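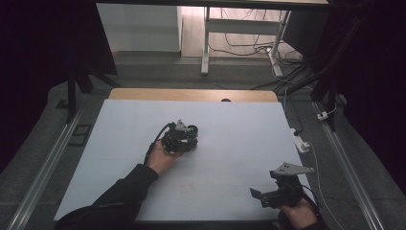 The board on the table, November 7, 2020

Hi all,

Sorry it has taken me so long to get back to this thread, I've been trying to finish the coppering on one side before I let myself sit down at the computer. I'll paste in the bit I'm answering so you don't have to dig for it:

> I'm at the stage of rigging the lower shrouds on my Wundar and I can't
> get the deadeyes to sit in a line. I've done the port side twice now.
> Every time I set up one lanyard, the one before it goes slack and
> the upper deadeye drops a little. The kit instructions just say "rig
> the shrouds in pairs" and show a drawing that is no help at all. Do
> you all seize the upper deadeyes on the model, or off it? Also, is the
> line that comes in the kit any good? Mine is fuzzy and seems to
> stretch when I pull on it.
>
> I should add that this is my first square rigger. The last one was
> a little fishing ketch and I got away with murder on that.

OK, line first, because I think that's at least half of your trouble. If it stretches when you pull on it, it will go on stretching after you've tied everything off, and you'll be chasing slack shrouds until the masts come down. I used the kit line on my Koppel, years ago now, and by the following summer the lower shrouds looked like laundry. Fuzzy line can be helped a bit with beeswax, but stretchy line is just stretchy. Replace it. Polyester is what I use for all the standing rigging, laid up on a little homemade ropewalk, but if you don't want to go down that road (it eats weekends!) the ready-made stuff is fine. Hang a length from a door handle overnight with a weight on the end and measure it before and after. If it has grown, use it for something else.

On the pairs business. All the instructions mean is that one length of line goes up around the masthead and comes back down as two shrouds, with a seizing up top to make the eye. The first pair goes on the starboard side, forward, then the first pair to port, then back to starboard and so on, so they stack up at the masthead in the right order. You said you've done the port side twice. Did you do the whole port side before touching starboard? If so, that's your other problem. The mast has been pulled over to port a hair each time, and every new pair lets the earlier ones go loose. Alternate sides and a lot of this goes away by itself.

As for seizing on or off the model, I've done both and I've ended up on the model every time I've been in a hurry to see progress, and regretted it. What worked on the Drevunano was a spacer made from stiff brass wire, bent like a big staple. The 2 legs go into holes in the lower deadeye and the upper one, and that holds them at the right distance while you turn the shroud around the upper deadeye and clamp it. Make one spacer and use it for the lot. Don't make a new one halfway along like I did, because mine came out longer and I had a lovely step in the row that I didn't notice until the photos. Mark the shroud, take it off, do the seizings in a vise with decent light, put it back.

I put 3 seizings on each one, a throat seizing right up against the deadeye and then the two round ones above it. At small scales I fake the top ones with a few turns of thread and a dot of thinned white glue. Please don't use CA on them. It goes dark and hard and you'll never get it undone, and you will want to get it undone.

Then the lanyards, and I think this is what the drawing in your kit leaves out. Don't tie anything off as you go! Reeve all of them on both sides, snug them up just enough to take the sag out, and leave the tails hanging long. Then go around the ship, one to starboard, one to port, a little at a time, checking the mast from dead ahead. It takes me about three trips around before everything settles. Leave it overnight. Go around again the next day, and only then hitch the ends above the deadeyes and trim.

Knot of the lanyard goes on the inboard side, through the hole on the upper deadeye, on the side away from the end of the shroud. Everybody gets this one wrong on their first, me included, and if yours are already wrong and they look tidy I'd leave them.

One more thing, do you have the stays on yet? If the mast has nothing pulling it forward, the shrouds will drag it aft and your line of deadeyes will never be right no matter what you do with spacers. At least put a temporary forestay on, any old string.

Can somebody with the Drastitz plans tell me what they show for the futtock staves? My sheet 2 has a tear right across the foretop and I'm guessing at the length. A scan of just that corner would be plenty, off list is fine.

Back to the copper. One side to go, and I'm already short of plates.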